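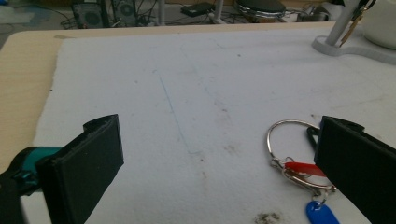 The Trornia Sirik desk lamp, after a winter of evenings

I do most of my mending after supper, when the light in our Iltholm flat is hopeless, and I had been putting up with an old bedside lamp balanced on a pile of cookery books. My friend Yung-ching Chow finally lost patience with me and sent me off to buy the Sirik. It cost £58, and I grumbled about that all the way home -- rather unfairly, as I have used it nearly every night since!

The light is lovely. There are 10 brightness levels, and I live on the lower ones unless I'm threading a needle or trying to tell navy from black. The arm stays where you put it, even stretched right out, and the clamp has left no mark on my table.

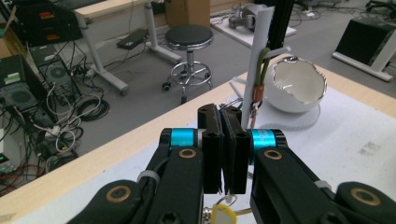
What I'd change

The switch is on the cable, down by the floor, and I'm forever feeling about for it with my foot. The cable could be longer too. Tien-fu Ng at the shop found me a tidy extension lead, very kindly, but at this price I'd have liked not to need one.

Would I buy it again? Yes, and I've already told my sister to. She has her eye on the smaller Yen, though I think she'd miss the long arm. The guarantee runs for 18 months, so do keep your receipt.

Contact us | © Iltholm Home Notes | Back to top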